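Hanent House, Laundry and Drying Room
Monthly inspection checklist
Completed by: Kirsty Yeoman
Month: September
Start: 9:40 a.m.

1. Floor dry and clear of items
OK. Small puddle by the sink wiped up before I started. Check again after the next full wash.

2. Walkway to rear exit clear
NOT OK. Two drying racks were standing across it. Moved to the window wall. The walkway needs 37 inches and had less than half of that.

3. Washers level, hoses tight
OK on Gostance 1 and 2. Gostance 3 walks a little on spin. Feet adjusted, please report if it starts again.

4. Dryer lint screens
Cleaned, all machines. Screen on the left dryer has a small tear at the corner. Replacement ordered from Haslam.

5. Dryer vent duct
OK. Last cleared in June. Next due December.

6. Detergent stored with caps on, below shoulder height
OK. One jug had no label. Removed.

7. Outlets and cords
OK. No scorch marks, no extension cords in use.

8. Load limits posted
Sign over the folding table has faded. Reprint.

9. Buckets and baskets
Handles checked for cracks. Wet denim is heavy, so carry a full bucket with both hands and don't stack one on another.

10. Loading and unloading height
Buckets may go on a chair to save bending. Set the bucket well back on the seat and keep one hand free for the rim when lifting out larger pieces.
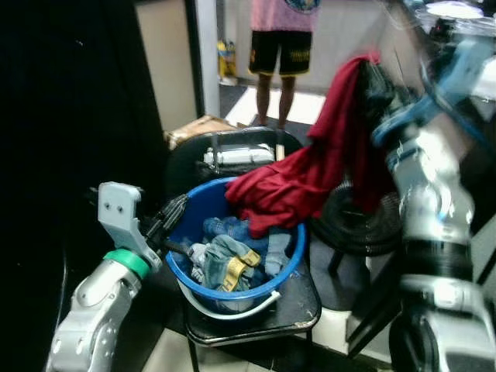
Straps, belts and drawstrings should be pulled out of the pile first, before anything they may be caught around. Check pockets at the same time. Chairs with a loose back or leg are not to be used for this. One was tagged and taken to the Erkau storeroom.

11. Fire extinguisher
Gauge in the green, pin in place, tag signed.

12. Lighting
One tube out over the sink. Work order 397.

Open items: 4, 8, 12
Finished: 10:25 a.m.
K. Yeoman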